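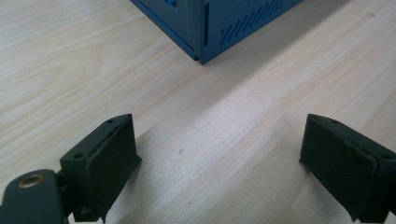
Does the handheld kit need a robot arm before it's any use? A reader in Tindport sent us that one in March, and we've been asked it so often since that it gets top spot on this page.

No arm needed. The Flostby kit is a handheld gripper you carry to the job yourself. You do the task by hand, the kit records how you did it, and you can train a robot on the recordings later. We love that part – you can start on a kitchen table tonight!

What sort of things can I pick up?
Boxes, mugs, tools, folded cloth, most things you'd grab with one hand. The fingers open to 80 mm. Very thin items like a playing card are still tricky, and we're working on a softer tip for those.

Can I print my own fingers?
Please do! The files come with every kit, and a pair takes one evening on an ordinary home printer. Choose whatever colour you like. Ribbed pads hold rough items well and flat pads are kinder to glossy ones.

How many recordings do I need?
For one simple job, such as moving a box from one side of a table to the other, start with 30 and see how the robot does. Change the starting spot a little each time. If it struggles, add another 20 before you touch any settings.

Does the light matter?
A bit. Daylight is lovely, but strong sun that moves across the bench can confuse training if every recording was made at noon. Mix your times of day.

Which arms does it work with later on?
We've tested it with the Prolico bench arm and the Mughal two-joint lifter. Others should work if they can take the same finger mount – send us the model and we'll check.

Is it heavy?
It gets tiring after a long session, so take breaks. We're trimming the handle for the next version.

Can I return it?
Yes, within 21 days, printed parts included. Scuffed fingers are fine.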